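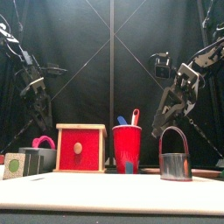

Home Visits Buying Notes Contact

We drove out to Vindport in July with a shopping list and a budget that felt generous until lunchtime! Doltura were lovely hosts and let us ask every money question we had (and we had plenty). Grippers, cables and mounts are all quoted separately from the arms, so our first number was much too low. Spare fingers come to 1,311 for a set, and delivery takes around 60 days.

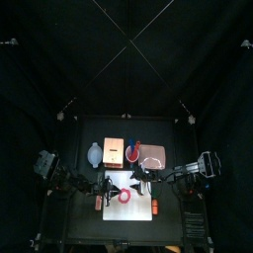
Two arms over the white board, with the red ring between the orange pieces.

I'd still like a quote from Relto before we order, and we'll need to set aside 40 hours for training.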